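Sanlow国际象棋俱乐部理事会会议纪要
2019年3月9日,俱乐部活动室

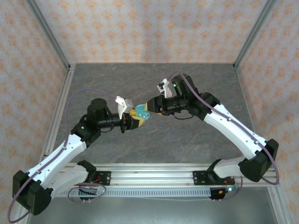 Olesia Bondarchuk首先发言,认为Tirketti公开赛的预算表写得太乐观,报名人数一栏像是先定了总收入再倒推出来的。她要求把这一条放在最前面讨论,不要像去年那样拖到大家都想回家的时候再举手。主席同意调整议程。

一、上次会议纪要

上次纪要经一处修改后通过。原文写“各方对裁判安排表示满意”,有两名理事指出当时并没有人表示满意,只是没有人再说话。改为“讨论后未作决定”。记录人照改,并顺便说明,原句是从前一年的纪要里抄下来的。

二、Tirketti公开赛预算

比赛定于十月举行,七轮瑞士制,分公开组和等级分1800以下组。筹备小组提交的预算以每人报名费499克朗计算,并假定两个组别都报满。去年两个组都没有报满,前年也没有。

筹备小组的解释是,今年换了场地,交通方便,而且提前开放报名。有理事问,提前开放报名去年是不是也做过。答:做过。问:效果如何。答:早报名的人本来就会来。

Bondarchuk提出,预算应按去年的实到人数重做一份,和现在这份并排放,差额由哪里出要写清楚。筹备小组负责人觉得这样会显得没有信心,影响和赞助方谈判。主席说赞助方还没有签字,目前谈不上影响。

关于奖金,公开组一等奖拟设800克朗,有理事认为这个数目尴尬:专业棋手不会为它专程跑一趟,业余棋手又不在乎。另有人主张干脆取消二等以下奖金,集中到一等。反对者说,中游棋手才是交报名费的人,把他们的奖拿掉,明年连他们也不来。两种意见都说了很久,没有哪一方拿出别的俱乐部的做法作依据。

决定:筹备小组重做预算,附保守方案,下次会议前发给全体理事。奖金结构暂不表决。

三、Floltard公司赞助提议

Floltard公司来信,愿意赞助公开赛,条件是赛事冠名、开幕式上安排致辞,并在所有棋桌上摆放公司标牌。信中没有写金额,只写“与赛事规模相称的支持”。

理事们对这句话有不同理解。筹备小组认为是留有余地,Bondarchuk认为是留有退路。她提醒说,前几年有一家赞助商也用过类似措辞,最后送来的是一箱圆珠笔,而俱乐部已经把海报印好了。

关于标牌,裁判组的书面意见是:棋桌上除棋盘、棋钟、记录纸和饮水外不宜再放东西,尤其快到时限的时候,手会碰到。若一定要放,只能放在桌号牌背面。筹备小组说可以和对方商量,语气不太有把握。

关于开幕式致辞,去年三位来宾一共讲了将近一个小时,第一轮因此推迟开钟,后面的赛程跟着顺延,当晚有棋手没赶上末班车。多数理事主张致辞总时间写进协议。有人问超时怎么办,主席说到时请裁判长按钟。此话是否记入纪要,有过短暂争论,结果是记入。

决定:请对方书面说明金额及付款时间,收到之前不印刷任何带有冠名的材料。赞成的占多数,筹备小组负责人弃权。

四、等级分申报延误

冬季联赛的成绩至今没有全部报送。负责申报的理事说,表格已于上月填好,卡在Hnatiuk系统的格式转换上,Hnatiuk方面答应“尽快”处理。有理事问这个“尽快”是从哪天算起。对方没有说。

受影响的主要是青少年棋手,其中几位要凭新等级分报名参加地区赛。家长已多次来信,措辞一次比一次短。Bondarchuk问,为什么不能像从前那样手工填报。答:可以,但要重新录入全部对局结果,而且当初更换系统的理由正是不必手工录入。她表示这个理由她当时就不太相信,上次投票记录可以查。主席请大家不要查。

决定:两周内系统若仍不可用,改为手工填报。录入工作由申报理事和两名联赛队长分担。

五、队际赛第一台人选

一队队长提议,下半季第一台改由青年棋手出战,让他多和强手下棋。原第一台棋手没有到会,托人带来意见,大意是他不反对锻炼新人,但希望知道为什么要在保级关头锻炼。

队长说,这名青年棋手近来状态很好,上月快棋赛赢了不少人。有理事指出快棋赛和慢棋是两回事,而且那次快棋赛几名主力都没有参加。也有人说,第一台反正经常输,换谁输都一样,用来积累经验倒也划算。这个说法没有得到原第一台代言人的赞同。

按照联赛规程,台次表的等级分差有限制,超过就要向联赛组织者申请。队长承认还没有算过。理事会认为没有算过就谈不上表决。

决定:队长先核对规程,若分差合规,由全队自行商定,理事会不介入。

六、青少年训练班

春季训练班报名情况比预想的好,教练请求增加一个晚上的课时。理事会一般都欢迎这样的消息,不过也问了一句,报名的和实际来的差多少。教练说头几次都来,之后要看天气和足球。

教材方面,教练希望购买一套残局习题集,理由是学生开局背得很熟,到了车兵残局就不会下。Bondarchuk支持,说这个毛病不限于学生。另有理事担心买回来没有人用,书柜里已有一套中局教材,塑料封膜还在。教练回答那一套不是他选的。

加课是否收费,意见不一。收费怕人走,不收费则教练津贴没有着落。最后同意试行一个月,不另收费,津贴从活动经费中支出,期满看出勤表再定。出勤表要真的填,不要在月底一次补齐。

决定:加课试行,购买残局习题集一套,出勤表每次课后交秘书。

七、反作弊措施

联赛组织者发来通知,要求各主场备有存放手机的办法。通知没有说明用什么办法。客队可以要求查看,但也没有说明查看什么。

有理事建议买一台手持金属探测器。问到价格和谁来使用时,建议者说可以先了解。有人认为,在这一级别的联赛里,更常见的问题是手机在比赛中响铃,按规则判负就是了,用不着探测器。也有人不同意,说响铃的都是老实人。

讨论较为一致的办法是:开赛前关机,放入写有姓名的信封,交本队队长保管,中途离开赛区须告知裁判。至于队长自己的手机由谁保管,留给双方队长互换。

决定:从下一个主场起实行。探测器不买。

八、其他事项

1. 棋钟。又有几只电子钟走时不准或按键失灵。有理事怀疑电池,有理事怀疑用力过大的人,并看了看在座的某一位。先换电池,仍不行的送修,送修之前问清费用。

2. 网站。对局查询页面仍停在上个赛季。负责人说快了。记录人查了前三次纪要,均有此句。本次要求给出日期,负责人答应会后用邮件告知。

3. 个人锦标赛补赛。尚有对局未下,双方都称在等对方提出时间。理事会定下最后期限为本月底,逾期双方各记零分。有人问这样是否过严,Bondarchuk说去年也定过期限,后来延了又延,冠军是在夏天的烧烤会上宣布的,当时冠军本人都忘了有这回事。

4. 茶水费。略有欠缴,不点名。

待办事项

筹备小组:重做公开赛预算,回复Floltard。
申报理事:跟进Hnatiuk系统,必要时改手工填报。
一队队长:核对台次规程。
教练:购书,填写出勤表。
秘书:准备信封,通知各队手机保管办法。
网站负责人:告知更新日期。

下次会议日期未能当场定下,由秘书发出可选时间。主席请各位这次务必回复,秘书补充说,回复“都可以”的请确认自己真的都可以。

记录经Olesia Bondarchuk审阅,她对第三项的措辞保留意见,认为“不同理解”写得客气了。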